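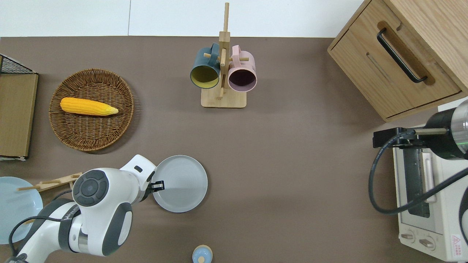 Two mugs on a wooden mug tree, with an ear of corn in a basket.

Session 4: Writing up your summer research placement

The Drandari placements last 40 days, and the first five go on finding out who has the key to the cold room. Plan for it. Your report is due in February, by which time you'll have forgotten what half your tubes were for, so write the labels out in full now.

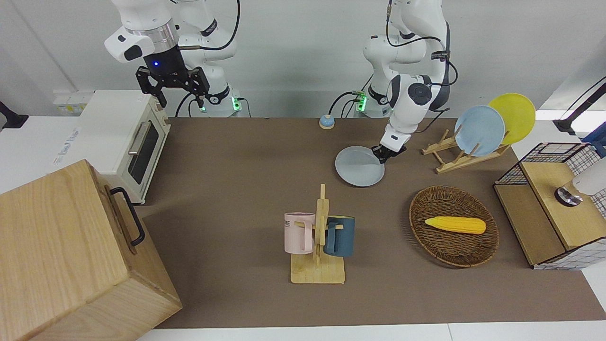 Lev Tkachenko

Last year's 33 interns handed in 272 pages between them. I read every one -- some of them twice, looking for the result. Put it on page one. Your supervisor is busy and your second reader is me.

Keep the lab notebook in ink. "Added the usual amount" is not a method, however usual it felt at the time.

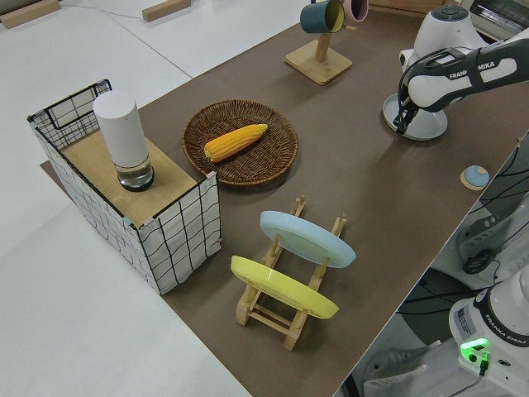 If an experiment fails, say so and give the date. Oksana Demchenko's whole report was about an enzyme that did nothing, and it won the Pylypenko prize.

Thank your funder by its proper name. Gidametti has one m and two t's.
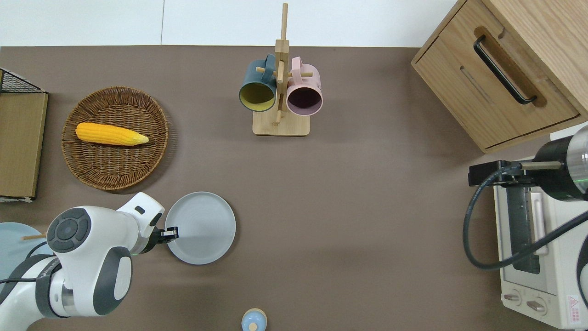
Posters go up at 9 am. Bring your own pins -- the department's are a matter of legend. For next time, read Li-hua Lam's report (shelf 2547) and mark every sentence you'd cut.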